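Home Robotics Board > Arms and Grippers > Kits and Reviews
Thread: Drikel two-arm kitchen kit, worth the money?

tinfoil_magpie
Looking at the Drikel kit, the two-arm one with the slotted fingers and wrist cameras. Lutodlow has it listed at $2869 with the base plate and power supply included. Main use would be wiping benches and moving dishes, plus a bit of tinkering on weekends. I've built one arm before from printed parts and I'm over reprinting brackets. Has anyone had one long enough to say what wears out?

Not interested in the Peng unless someone can tell me the software has improved.

servo_and_chips
Had mine since June. Short version: arms good, fingers okay, manual poor.

Assembly took me a weekend. The cable clips in the box are rubbish, so buy your own. The wrist camera bracket has two sets of holes and the manual shows the wrong set for the newer camera. If your picture is on its side after setup you can rotate it in the config file, or leave it as it is. The software doesn't care which way is up.

Payload is listed at 500 grams and I'd believe that close in. At full reach mine sags with a full mug.

tinfoil_magpie
Good to know about the sag. Does it sag and hold, or keep drooping?

servo_and_chips
Sags and holds. The shoulder motor gets warm if you leave it there.

BenchtopBarry
I'll be the grump. For $2869 you are paying for black anodising and a nice box. The Rirkance arms use the same size motors and you can buy two of them, plus a decent camera, and have money left over. I ran the Drikel demo unit at my local makerspace for 3 weeks and the fingers were the weak point. Smooth things slide straight out of them.

servo_and_chips
Which finger pads did it have? The demo units went out with the hard ones. Mine came with a softer set in a separate bag and they're a different tool altogether.

BenchtopBarry
Hard ones, I suppose. There was no bag. If the soft ones are what you need then they should be on it when it ships.

servo_and_chips
Agree with that bit.

kelpie_logic
Two Rirkance arms are not the same thing as this kit though. You have to sort out your own mounting and your own sync between the two sides, and that's where all my time went. I had them on a trestle table with clamps and every time one arm moved quickly the other one shook. Gave up after 5 goes at calibrating and sold them.

The Drikel base plate is heavy and ugly and I would buy it again.

BenchtopBarry
A trestle table is your problem, not Rirkance's. Bolt them to something solid. Mine are on an old workbench and haven't needed recalibrating since I set them up.

kelpie_logic
Fair enough, but OP wants it in a kitchen. Can't bolt a workbench into a kitchen.

wet_flannel
Is anyone using it near water? The listing says "kitchen ready" and then the warranty page says keep all joints dry. I asked Lutodlow and got a reply saying splashes on the fingers are fine, splashes on the wrist are not. The wrist is right behind the fingers so I'm not sure how that's meant to work.

servo_and_chips
I don't let mine anywhere near a running tap. Damp sponge, wrung out by me first. Wrist has a stretchy sleeve over it when I'm doing benches. No trouble so far.

tinfoil_magpie
How does it go with a sponge? That's most of what I'd want it for. The printed arm I had would pick one up fine and then twist it out of its own fingers on the first wipe.

ozone_parrot
Can help with that one. I've got the same fingers on a pair of arms and have been doing sponge grips for a while. Wrist camera view:
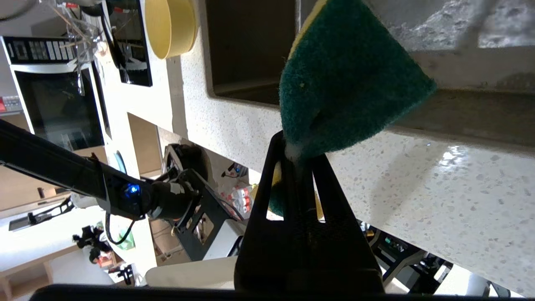 Green scourer in the fingers, second arm at left with the blue wrist light.

Grip force matters more than the pads in my experience. Too light and it twists like yours did. Too hard and the sponge folds into a wedge and you lose most of the flat side. I run mine a bit harder than I should because a folded sponge still wipes and a dropped one doesn't.

BenchtopBarry
So it's wiping with a corner. That's my point about the fingers. You want a wide flat jaw for a sponge and they don't sell one.

ozone_parrot
They do, it's listed under spares and not under grippers. Haven't tried it. I'd sooner have narrow fingers that can also pick up a spoon.

wet_flannel
How do you find glare on the camera? My benchtop is pale and shiny and I've got downlights straight above it.

ozone_parrot
There's glare on mine too, you can see the bright patch on the stone. Lock the exposure. On auto it hunts every time the arm swings past something dark like the oven door.

kelpie_logic
Seconding locked exposure. Do it before you record anything, or you'll be doing it all again.

tinfoil_magpie
Thanks all. Leaning towards the Drikel, mostly for the base plate. I'll email Lutodlow on Monday and ask whether the soft pads are in the box, and what the wide jaw costs.

BenchtopBarry
Ask them about postage on the base plate while you're at it — it's not included and it weighs a ton.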